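Home | Features | Standards | Field Notes | Archive

Sorting by the Rule Book

By Daranee Kaewkla
July 31, 2021

Tabletop sorting looks like a poor subject for a written standard. Cutlery goes in bins, and any adult can do it. The working rules drafted at Rattanakul for teaching robots by demonstration run to 136 clauses all the same, and most of them concern things an adult does without thinking.

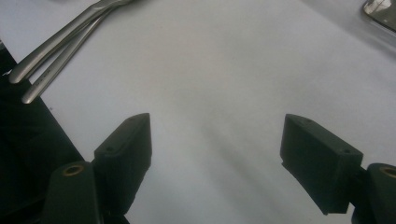
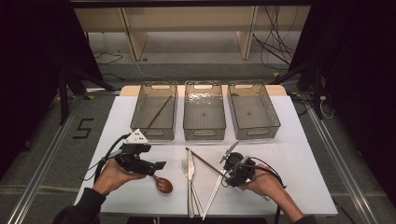
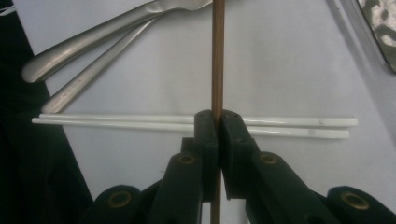
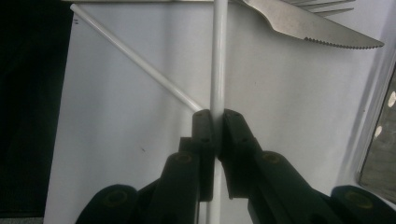 Clause order

The draft treats the grip as the unit of work. An operator opens both jaws fully before each approach, closes on one item only, and holds still for 2 seconds before lifting. Thin round stock such as chopsticks and straws has its own section. These items roll, and a pad that meets them off center will turn them in the grip.

Saodah Pelupessy, who edits the draft, wanted stricter wording on crossed items. "If two pieces touch, the operator has to choose which one to move first, and the choice has to be the same kind of choice every time," she says. The current text calls for the upper piece first.

What gets thrown out

Rejection rules take up the longest chapter. A run is void if a bare finger touches an item, if a bin is moved, or if a jaw closes on the table surface. A dropped item does not void the run – the recovery is kept and labeled. In the first trial of the rules, Hudthorpe reviewed 962 runs and voided 128.

Steinar Fogh, who led that review, considers the figure acceptable but objects to the clause on cables. It requires slack at the wrist and gives no length. He has asked for a measured minimum, and a revised clause is due in August.

Metal flatware remains unsettled. Handles that overlap are easy to lift as a pair, and the draft has no agreed test for a double pick.

Recent in Standards
Cleltitz revises its jaw pad wear limits
Labeling failed grasps: two methods compared
Flesamer and the case for shorter shifts
Letters: Jaruwan Sangkhawat on operator training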